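Clakix 2 is out: our software for hand-held grippers gets a new tracker, a proper replay view and a lot less waiting about

Preltano, 15 Jan 2023

Well, it's done! After a long autumn of arguing over file formats (and one very long night with a memory leak, which I'm still a bit sore about), we at Fandmont are releasing Clakix 2, the new version of our software for recording and checking table-top handling work done with hand-held grippers. I'm Geeta Tiwari, I look after the Clakix product, and I've been told a press release ought to be in the third person. I tried it. It sounded like somebody else had done the work, so you've got me instead.

For anyone who hasn't met Clakix before, it does the part of the job that comes between a person moving things about on a table and a robot planner being able to use that movement. You hold a pair of grippers, you do the task, and the software works out where each gripper was, which way it pointed and how wide the jaws were open. Then it lets you look at all that and decide whether it's any good.

The biggest change is the tracker. Clakix 1 looked at one marker face at a time and got in a muddle whenever you turned your wrist. Version 2 uses every face of the cube it can see, weighs them against each other and carries on smoothly when one drops out of view. We ran it over the 2773 recordings in our own back catalogue, the awkward ones included, and it lost the gripper in 215 of them. I'd like that number smaller and we're working on it, but the old version made such a mess of the same set that I'm not printing its score!

Two grippers at once is also standard now. It used to be a separate setting buried in a menu, and half our support emails were people asking where it was.
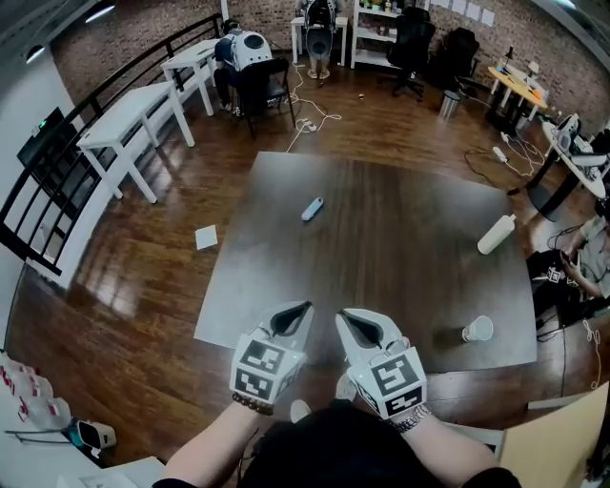 Both grippers over the table, with a bottle and a paper cup lying on their sides. The marker cubes are what Clakix tracks.

My favourite bit is the replay view. You scrub along a recording and see the path of each gripper drawn in space, with the jaw opening as a little graph underneath, and any stretch the tracker is unsure of turns orange. You can trim it there and then, or throw the whole take away and do another while everything's still laid out. We used to find the bad takes the next morning, by which time somebody had tidied up, so this has cheered us all up no end.

There's a new planning export as well. It takes a cleaned recording and writes out the gripper paths at whatever rate your arm controller wants, with reach limits checked on the way (you tell it which arm, it tells you which bits the arm can't manage). It won't fix a path it can't reach. We tried having it nudge things automatically and the results were horrid, so it flags them and leaves the choice to you.

Smaller things, quickly: calibration now takes 4 short steps and remembers your setup between sessions. Cable drop-outs no longer lose the whole file, only the bit during the drop-out. You can name your objects in any alphabet you like – our first outside tester, the workshop at Lưu, couldn't type its own name into version 1, and I'm still embarrassed about it. The dark theme is finally dark all the way through, including the settings page.

Clakix 2 runs on Linux and Windows. Existing users get it free through the usual updater, and old recordings open without converting, although you'll need to run the new tracker over them yourself if you want the better paths. Leave it going over lunch if you've got a lot. New users can ask for a trial from the Clakix page, and teaching labs get the full version at no charge for as long as the course runs.

We're planning a small update in February with better handling of shiny table tops, which the tracker still finds a bit tricky in strong light. If you have recordings where it goes wrong, please send them over, the uglier the better.

Press contact: Geeta Tiwari, Clakix product team, Fandmont, Preltano. Screenshots of the replay view and a short demo recording are available on request.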